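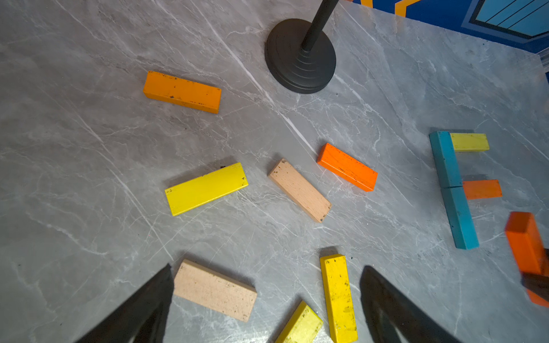
*Painted and plain blocks on the marble-patterned top, with a letter started on the right.*

## Plimis blocks: layout and paint wear

Page compiled by Edvin Bakke, 10/2/23. Notes on paint by Yatziri Zepeda.

This page belongs to the record of the Plimis set, a group of rectangular wooden building blocks kept for table work. The full holding is 3000 pieces in several lots. The pieces dealt with on this page come from lot 675, which has had the longest use and the least repainting. Other lots are recorded on their own pages and are mentioned only where a comparison helps.

### Colours

Four finishes are on the table: orange, yellow, teal and natural wood without paint. The orange is not uniform. The block towards the upper left is nearer amber, while the one next to the plain block in the middle is a stronger, more vivid orange. Both are entered in the list as "orange". Gøran Bråten has asked for a separate entry for the amber pieces, and this will be looked at when the list is next revised in August.

The yellow is a bright lemon. It reads clearly against the grey top, as does the teal. The plain wood is a pale peachy beige with the grain showing, and is closer in tone to the table's lighter veins than any of the painted pieces.

### Paint wear

The amber-orange block has small dark chips over its surface and patches where the paint has flaked. It is graded 3, the lowest grade at which a piece stays in use.

The vivid orange block has dark spots along the top face and chipped corners. It is also graded 3. Corners go first on most of the painted pieces in this lot, and a corner chip alone does not lower the grade.

The lemon-yellow block on the left has a few dark specks near one end. Graded 2.

The plain block has a few dark stains at the lower right corner. There is no paint to assess, so it is listed as "plain, stained" with no grade. Stains on bare wood are left alone. Sanding them out takes material off one end, and the piece then no longer sits level beside its neighbours.

### The letter

Two teal blocks laid end to end make the upright. The seam between them falls near the middle of its height. A yellow block runs to the right from the top, and an orange block runs to the right from close to the seam. As it stands the shape can be read as an F, or as an E with the lowest arm still to be added.

The upright leans a little. For letter work this is acceptable. The working sheet asks for the following:

- upright made from blocks of one colour
- end faces touching at the seam
- arms laid flat, with one end against the upright
- middle arm at or near the seam
- no arm longer than the upright

The sheet does not fix the colour of the arms. Gøran Lindholm prefers a different colour for each arm, as the joints are then easier to check from above. Edvin Bråten uses plain wood for all of them and keeps the painted blocks for the upright. Both methods are in use and the sheet allows either.

An E is normally laid from the top down. An F is the same letter stopped early, so the two are taught together. L follows, then T. Letters with slanted strokes are left until later, as they need the blocks to meet at an angle and leave a gap at the joint.

### Surface

The grey marble pattern has thin white and pale grey veins running mainly on the diagonal. They are of no use as guide lines. A letter set parallel to them will come out slanted, and a beginner will often follow them without noticing. Where a straight upright is needed, a strip of paper is laid down first and the blocks are set against its edge.

### Care and storage

Painted pieces are wiped with a damp cloth and dried on a rack before going back. Plain pieces are brushed only. The lot is stored flat in two trays, painted and plain kept apart, with no more than 2 layers to a tray. Deeper stacking was tried and gave more corner chips.

Touch-up paint for the orange and the teal is held. The lemon yellow is out of stock, and yellow pieces are being left as they are until a match has been found. A trial tin from Jirkanex dried too green and was set aside.

Corrections to the grades should be sent to Yatziri Zepeda with the lot number and the colour of the piece.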